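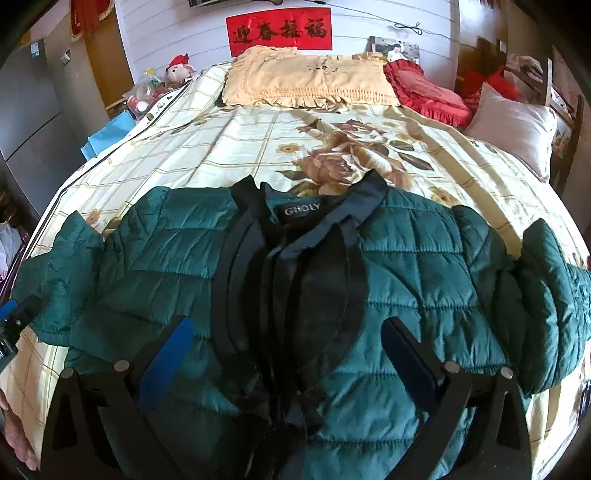
Plate 136. Quilted puffer jacket, teal-green, laid across the foot of the bed before folding. Collar label reads GHOLY.

Winter Outerwear: Laying Out and Folding
Gallery 7, Wisine Household Textiles Register
Compiled by Akihiko Shimada

This gallery covers padded outerwear at the point between the wardrobe and the storage bin. Garments are entered on whatever surface the household normally uses for folding, usually a bed or a dining table. Nothing is pressed, stuffed or pinned beforehand. Surroundings stay as found and are noted only where they bear on the work or help identify the room.

Entry notes, plate 136

Garment. Hip-length and full-length padded jackets are filed together under Outerwear, Quilted. The channels on this one run horizontally and the face fabric has a gloss finish. Collar, lining and zipper placket are dark navy. Fill type is not recorded, as the register takes fill only from a sewn-in care tag and the collar label carries the name alone.

Position. The sleeves are out to either side and not yet matched. The right one is bunched and folded toward the side of the bed and needs to be drawn out straight before the first fold. Navy lining and placket show in curved folds down the middle of the garment, and these should be smoothed flat at the same time. A placket left curved under the fold will print a ridge into the channels on both sides of it.

Surface. Cream quilt with a pale yellow-green grid and large flowers in brown, tan and beige, finished along the left edge with a thin dark piping. A printed grid is useful for squaring a hem, provided the bedspread itself has been pulled straight. Slippery face fabrics creep on a smooth bedspread, so work from the collar down and keep one hand flat near the neck.

Room. The bed is dressed with ruffled pillows, one pale yellow and one red. The red banner on the wall reads 迎春接福, a New Year greeting that welcomes spring and receives good fortune. Festive hangings are cross-listed in the Kitel index of domestic paper and cloth decorations under Greetings, Four-Character.

Folding method used for this category

1. Close the zipper fully and empty the pockets. Fasten any storm flap.
2. Turn the jacket front down and square the hem.
3. Bring each sleeve across the back, cuff to opposite hem corner. Sleeves should cross without doubling.
4. Fold both sides in to a common width. The register standard for adult sizes is 200 mm either side of the centre line, adjusted for the bin.
5. Roll from the hem toward the collar with even pressure, letting air out through the seams. Do not kneel on the roll.
6. Tuck the roll into the hood where there is one. Otherwise secure it with a flat cotton tie.

Vacuum bags are not used for quilted pieces kept longer than one season. Fill that has been held under hard compression can take several days to recover loft, and narrow channels recover unevenly. A breathable bin with a loose lid is preferred. Store on the top layer, above knitwear and denim.

Condition check

Look along the channel stitching for skipped or broken stitches, then run a thumb down each side seam. Check cuffs and collar edge for colour transfer and body oil. Mark any repair on the tie label in pencil, and do the repair before storage. Glossy shells should be wiped with a damp cloth and aired overnight on a wide hanger before they are folded.

Catalogue data

Register no.: 2408
Plate: 136
Category: Outerwear, Quilted
Colour, face: teal-green
Colour, collar and lining: dark navy
Label text: GHOLY
Surface: bed, printed quilt
Stage: laid out, unfolded
Storage code: Varel B, top layer

Corrections to label readings and banner transcriptions can be sent to the compiler with the register number in the subject line. Entries are revised each October.

Previous gallery: Scarves and Wraps
Next gallery: Quilts and Bedspreads, Printed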